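Home Products Workshop and Bench Surface Mats Downloads Stockists Contact

Dunmore 120 Bench Mat

The Dunmore 120 is a textured work surface mat for benches, packing stations and test tables. It protects the table top from scratches and keeps small equipment from sliding when it is pressed, turned or plugged in. The mat lies flat under its own weight and needs no adhesive.

Construction

The mat is molded in one piece from a closed-cell rubber compound supplied by Puten. The upper face carries a fine diamond pattern. The lower face is smooth and grips painted metal, laminate, glass and sealed wood. It does not grip well on bare concrete or on surfaces treated with wax or silicone polish.

Corners are rounded at the mold and are not trimmed afterward. Square-cornered mats tend to lift first at the corner, and the lifted edge then catches on sleeves and cables. Mats that have been cut down by the user should have the new corners rounded with a sharp knife and a coin or similar template.

Sizes and part numbers

Part 388 — small, for single instruments and soldering work
Part 484 — standard, for one seated position
Part 833 — long, for shared benches and packing lines

All three are the same thickness and can be laid edge to edge. Color varies slightly between batches. Order all mats for one bench at the same time if a close match matters.

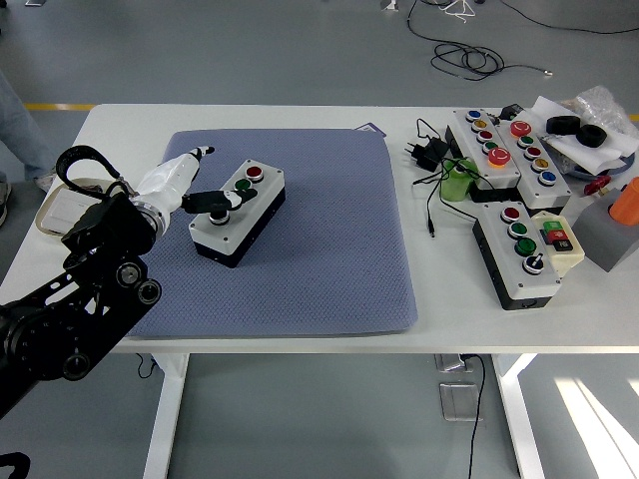
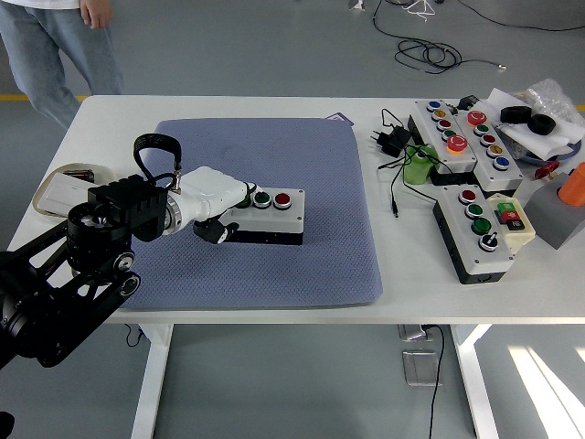

Textured mat with diamond pattern and rounded corners, on a white table with a push-button control box.

Fitting

Clean the table with a damp cloth and allow it to dry fully. Unroll the mat face up and leave it overnight at room temperature. A mat that has been stored rolled in a cold place may hold a curl at the ends; reverse-roll it once, loosely, and lay it down again. Do not use a heat gun. Leave a margin between the mat and the table edge so that the mat does not overhang.

Equipment with rubber feet can be placed directly on the mat. For equipment with hard plastic feet, check after the first week that the feet have not marked the surface. Marks from light items usually recover within a few hours of the item being moved.

Cleaning

Wipe with warm water and a mild detergent. Dust that settles in the diamond pattern comes out with a soft nylon brush. Isopropyl alcohol may be used on small areas for ink and flux. Acetone, paint thinner and citrus-based degreasers will soften the upper face and must be kept away from it. Do not machine wash.

Limits of use

The Dunmore 120 is not an anti-static mat and has no grounding stud. For work on exposed circuit boards, use the Flarura dissipative mat, which is sold in the same three sizes. The Dunmore 120 is also not a cutting mat — a blade will go through the diamond pattern and leave a permanent groove.

Supply

Mats ship rolled on a cardboard core, one per carton. Part 833 ships in a long carton and cannot be sent by letter post. Stateck stocks all three sizes; the revised part 388, with the smoother lower face, replaces the earlier version from May. Unused mats may be returned in the original carton if they have not been cut.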